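Horn silica on the autumn brassicas – morning or afternoon?
Biodynamic growers' board > Preparations and spraying

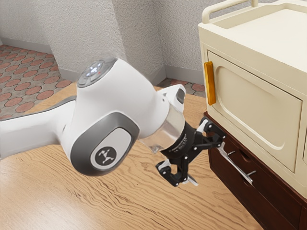
Last edited by moderator: Monday, 21:14 (moved from General Growing)

leekmoon
Right, I have to share this because I've been grinning all week! This is our second season using the 501 here at Skudbridge and I finally got out at dawn to spray the kale and the late cabbages with a proper fine mist, low sun coming through it, the lot. Gorgeous. Anyway, my question. I've always been told that silica is a morning job, full stop, but the lady I get my preps from reckons that in September you can switch to the afternoon for anything you mean to store. Does anyone do this? I've got 1060 square metres under brassicas and roots and I'd love to try it on half the carrots.

tilthandtine
Lovely to read this! Yes, afternoons for storage crops, we've done it for years. The thinking as I learnt it is that morning spraying goes with the outward, upward movement of the plant, and later in the day you're going along with the drawing back down into the root. So carrots and beetroot in the afternoon, a couple of weeks before lifting. Leave the kale on mornings.

old_furrow
I'm going to be the grump. 501 in the afternoon is in a lot of people's notes now but I've never been happy with it. Silica is the light side of things. If you want the root pulled together you've got horn manure for the evening, big droplets, on the soil. Why use one to do the job of the other?

tilthandtine
Because they're doing different things? 500 is working on the soil and the root's relation to it. I want ripeness IN the root. A carrot that's all bulk and no flavour has had plenty of soil forces and not enough light, and I can't see 500 putting that right in the last fortnight.

leekmoon
Ooh, this is exactly the sort of thing I was hoping for. old_furrow, do you spray anything at all before lifting?

old_furrow
500 in August, then I leave them alone. Good carrots too, before anyone asks.

Steser
Can I ask about the stirring? I'm fairly new and I've got a small barrel, and by forty minutes my vortex is a sad little dimple. Do you really all go the full hour by hand? A friend has a Marchetti flow form set up by her pond and says it's just as good.

leekmoon
Full hour, by hand, birch broom handle hung off a beam! It's my favourite hour of the month. Try filling the barrel less, Steser, mine went much better when I stopped filling it to the brim. You want room for the water to climb the side.

moth_and_marrow
Flow form user here, quite happy with it. We look after 9 hectares and there's no way I could stir for all that by hand. The rhythm is different, I'll give you that – a figure of eight instead of one deep vortex and then chaos – but the crops look well and I look less broken. If you only have a garden, stir by hand and enjoy it.

old_furrow
The chaos is the point though. You build the order up and then you break it. A flow form never really breaks it.

moth_and_marrow
We've been round this before, you and me, in the Fevorum thread, and neither of us budged! I'd only say come and look at my parsnips.

tilthandtine
Back to the carrots. leekmoon, if you do split the bed, please keep it simple. Same variety, same sowing date, one half sprayed in the afternoon, the other not sprayed at all, and put them in separate boxes of sand with labels you can still read in February. I lost a whole winter's comparison to a cheap pen. Then taste them without knowing which is which. Get somebody else to cut them up.

leekmoon
Yes! I'll do it. They're all one variety, sown the same week. Should I go twice or just the once?

tilthandtine
We do 2 sprays, a week apart, on root days if the weather lets you. Don't fret if it doesn't.

old_furrow
Add a third lot sprayed with plain water, stirred the same way. Otherwise you won't know if it's the silica or you walking up and down being cheerful at them.

leekmoon
Ha! Fair enough, plain water it is. I'll need to shift the netting but there's room. How much water are people using over a bed that size? I've been mixing a full bucket and I always have loads left over.

moth_and_marrow
You'll need far less than you think with a fine nozzle. It should hang in the air like mist. Any left over goes on our fruit trees the same day, I wouldn't keep it overnight.

Steser
Filled the barrel less and it worked a treat, proper deep vortex right down to the bottom. My arms are killing me. Thank you!

leekmoon
Brilliant, Steser! First afternoon spray is going on as soon as this wind drops, and I'll start a new thread when the boxes are packed.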